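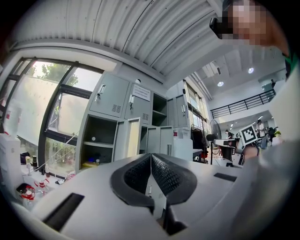 Comparing two sets of fingertips on hand-held grippers

The steps below compare the Moynihan textured pads with the Flultix inserts, using the Trallero hand-held gripper and the Trarent logging software. Allow an afternoon if you're doing both sets.

Before you start

Charge the grippers and clear the card on each one. Update Trarent to the May build or later; older builds drop the jaw width channel when two grippers are paired.

Pick a task with a handle in it. Locker doors are good value because they ask for a pinch, a pull and a change of wrist angle in one go, and small items can be taken off the shelves once the door is open.

Step 1. Calibrate the wrist camera

Hold a printed marker in front of the gripper camera at arm's length and tilt it slowly through its range. Trarent wants 247 good detections before it will save the file. If the count stalls, move the marker out of the glare from the ceiling lights and carry on.

Step 2. Zero the jaws

Close the jaws fully and press Zero. Open them fully and press Span. Repeat after every change of pads, even when the new set looks to be the same thickness.

Step 3. Run the doors

Take one gripper in each hand. Open a door with one, reach into the compartment with the other, then close up and step back. Do 5 repeats per door and keep your elbows low so the marker cubes stay in view of the head camera.
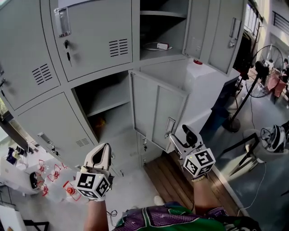 Both grippers at the lockers, marker cubes fitted.

Step 4. Swap and repeat

Change the pads, go back to Step 2, and use the same doors in the same order. Our last full comparison came to 156 runs.

Step 5. Score the runs

Mark a run as a slip if the handle moves in the jaws before the door does. Regrips get their own column. Export both sets to one file and sort by door before you look at the totals, as a stiff hinge can swamp any difference between pads.

Last updated 28/10/2024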